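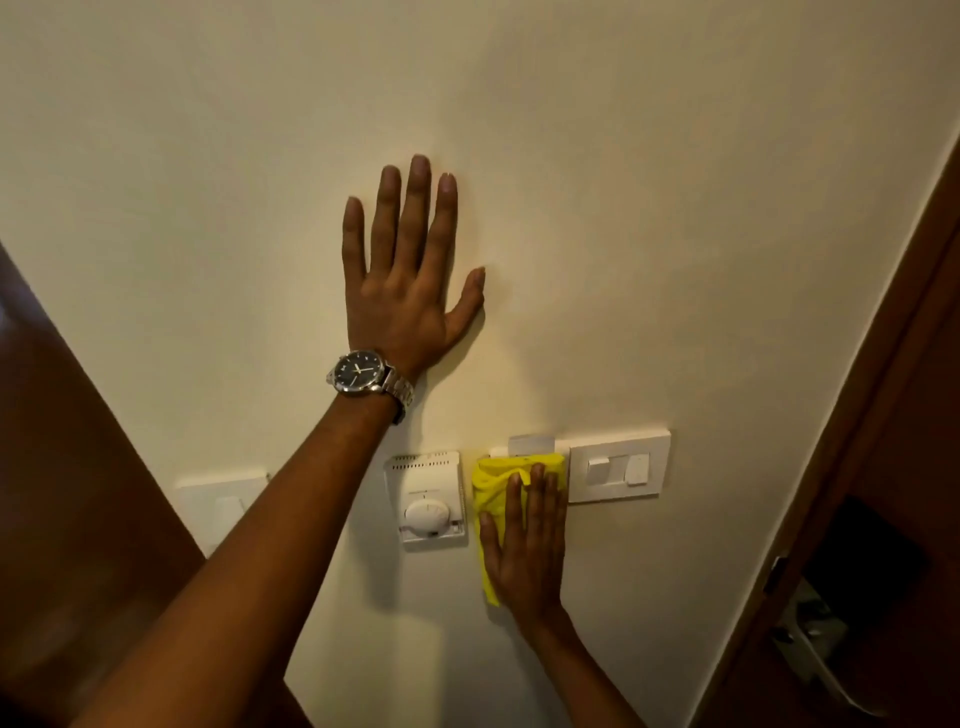
Treloar Housing Repair Fund
Progress report, second quarter

Work in Flivbridge is slightly behind the plan we sent you in March. Of the 54 homes on the list, 31 are finished and 8 are under way. The rest have been surveyed and are waiting for a start date.

The delay comes mostly from Jalla Street, where the older houses needed more rewiring than the survey showed. We stopped work in 5 of them until the inspector could visit. All have now passed and the plasterers are back in.

Spending is within budget. Rewiring went over, but paint and trim came in under because Trorkus held last year's price on bulk orders. We have not touched the contingency money and don't expect to before fall.

Residents were asked to fill in a short form after each job. Most complaints were about start times – crews arriving before 7 a.m. or not until after lunch. We now text a two-hour window the evening before. Complaints about dust have continued, and we are trying heavier door sheets.

Next quarter we plan to finish Jalla Street and begin the row behind the school. The application for the 100 extra smoke alarms is with the county. If it is turned down we will need to talk with you about moving money from the exterior line, and we would like to have that conversation by August.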